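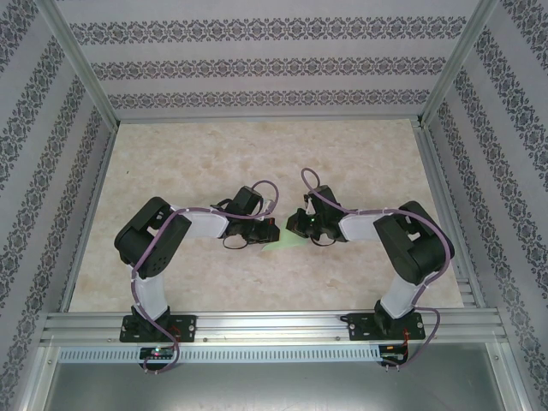 Paper on three walls is two walls too many, a reader wrote to me after my last piece, and if the paper is damask she'd say three too many. She had just spent a long weekend steaming the stuff off her dining room and I don't blame her for the tone. But I've been arguing with her in my head ever since, mostly while doing dishes, so let me do it properly.

I love damask in bands. Gray on gray especially, a pale ground with the ornament running around the walls in dark stripes that lean a little toward purple. People hear "damask" and think of funeral parlors and steakhouses, the red flocked kind you could comb. A cool gray isn't like that at all! It sits back. And bands running sideways do something lovely in a small space, they pull your eye along and around the corner, and the back wall stops feeling like a dead end. Paper only one wall and you get a stripe that quits at the corner for no reason. I've never understood the accent wall, to be honest with you. It looks like the money ran out.

Now, the floor. My reader's other complaint was that you can't put a busy floor under a busy wall, and she especially can't stand marble patterns. I used to agree. Then I lived for 11 years over a beige marbled floor I hadn't picked, cream and tan with a pinkish cast in places, and by the second winter I was defending it to guests. Mottling is soft. It has no edges and doesn't repeat in any way you'd notice from standing height, so it doesn't fight with a pattern that does. It also hides crumbs, and I say that as a person who eats toast while walking.

What I will give her is the warm and cool question. Pinkish beige under purple-gray can go muddy, and under the wrong bulb it does. I brought home 2 sample rolls in September, one from Kultetti and one from Briem, and taped them up over the baseboard for a couple of weeks – looked at them at breakfast, looked at them at ten at night with the lamp on. The Kultetti went a sad sort of brown after dark. The Briem held, and the pink in the floor helped it along. If I'd judged them in the store I'd have bought the other one.

The whole job, paper and paste and a man to hang it, came to 2,278 dollars, and yes, I gulped. Paint would have been a fraction of that. But I'd painted that room twice already and both times I walked in afterward and felt nothing much.

So keep your steamer, dear reader, and I hope the plaster underneath was kind to you. I'm doing the hallway next, both sides, and I've already got a roll on the stairs.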